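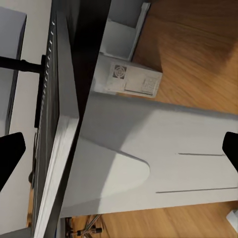
Can a robot tidy a desk yet?

Under supervision, and if the desk is one it has met before in some form, a robot can clear most of it. It will be slow, and a person will have to finish the job.

Chapter 8. Chores

In Chapter 7 we looked at machines that do one task in one fixed place. A dishwasher is such a machine, and so is the carton sealer at the end of a packing line. Both work well because the task has been changed to suit the machine. Plates go in a rack. Cartons arrive square and at a set height. In this chapter we turn to work where that has not been done, and where the machine must take the room as it finds it.

An ordinary home office shows the difficulty. A monitor on an arm can be turned to any angle. A computer case may sit on the floor next to the desk, where an arm reaching down has to avoid it. The base of an office chair takes up space under the desktop and moves whenever somebody sits down. A seam in a white tabletop can look to a vision system much like a cable or the edge of a sheet of paper. People sort these things out without effort. A robot has to be given, or has to learn, a way of dealing with every one of them.

8.1 What counts as doing a chore

Reports of success often leave out the conditions. Before accepting a claim, find out how many attempts were made, who set up the room, and whether anyone stepped in. Consider the Zarham trial, which we will use throughout the chapter. A two-finger arm was given 445 desk-clearing tasks in simulation and then a smaller set in a real office. It did well at picking up single rigid objects. It did poorly with cables, and it stopped altogether when the chair was left in its path.

The Branska warehouse study asked the same question of shop-floor work. Over one October the machine handled 2180 items at a returns bench, with 2 workers standing by. The items were more varied than on a packing line but less so than in a house, and the results fell in between. We return to the figures in Section 8.4.

8.2 Why simulation is used

Much of the practice in this field takes place in computer-made rooms. A simulated desk can be reset at once, and a simulated monitor costs nothing to knock over. The weakness is contact. Friction, soft materials and small amounts of play in a joint are hard to model, so a grasp that holds in the simulator may slip in the office. Section 8.3 covers the methods used to narrow this gap.

Terms to know before reading on: grasp, clearance, occlusion, reset, intervention rate.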